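Unit 4 handout – Zurketti two-finger kit, bench review
Read before lab. Bring the parts list. 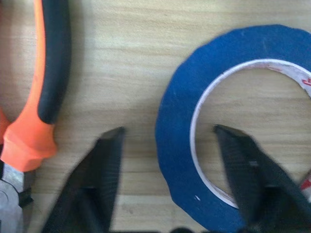 COURSE NOTES / End effectors

Kit on review: Zurketti wrist-camera gripper, sold through Urnham. Two black fingers, open wide over the bench. Practice objects: orange-handled pliers, roll of blue tape. Both lying flat on the wood.

Price 517, fingers included, cable not. Budget for the cable.

Tape – wide, round, open middle. Two ways in: across the outside or one finger through the core. Check max opening on the spec sheet first. Core grip is easier to plan, but watch finger depth. Table is right there underneath.

Pliers – weight sits at the metal head. Grab too far up the handle and it tips. Try near the pivot, then compare.

Camera: near things go soft, fingers worst. Dont use finger edges for calibration, use the wood grain or the tape rim.

Compared with the Wimuvetti: that one has a better manual, slower close. Vendor claims 1000 cycles between finger checks, we do it at 40. Log every check.

For lab: 2 grasps per object, write down approach angle and opening. Failed ones count too – keep them in teh log.

Software is Tosh, same login as April.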